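Local > Trotley > Schools & Family

Wednesday, 7:15 a.m. | By the Trotley Desk

Toy library asks borrowers to please return the vegetables
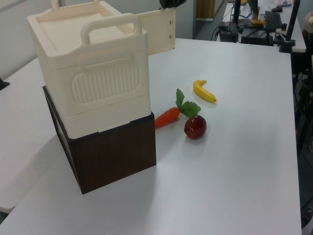
TROTLEY — The Stelen Street Toy Library reopens its play-food shelf this week after an inventory that lasted longer than anyone had planned and turned up a good deal less fruit than anyone had hoped.

According to the library's records, the collection should hold 472 pieces of pretend produce. The count came to 347, leaving 125 items at large. Bananas have held up well. Grapes have not, and the library's only eggplant was last checked out in December.

The shelf is the most borrowed thing in the building, ahead of the train sets and far ahead of the educational abacus. It logged 894 loans last year, and staff expect to pass 1,000 this year if there is anything left to lend.

Under the new system, play food will go out in lidded plastic bins with a packing list taped inside each lid. Families check the list when they pick up and again when they bring the bin back. Loose carrots will no longer be accepted through the book slot, a practice the library describes as "well meant."

The bins have also settled a long argument over storage. For years the food lived in open baskets, where it mixed freely with dominoes and, on one occasion, a real plum. Lids should help with that. They also stack, and the library has one closet.

There will be no fines. Anyone who finds a stray tomato under the couch can drop it in the box by the front door, no name required and no questions asked. A similar amnesty two years ago brought in a puppet, three library books from another town and most of a tea set — but very few vegetables.

Parents at the Anda Road playgroup, which borrows a bin most weeks, seemed open to the idea. One father admitted that his household had been holding a corn cob since last summer. He said it would be back by the weekend, provided his daughter agreed to the terms.

Bins can be borrowed for two weeks and renewed once. The eggplant, if you have it, is overdue.

Last updated: Wednesday, 9:40 a.m.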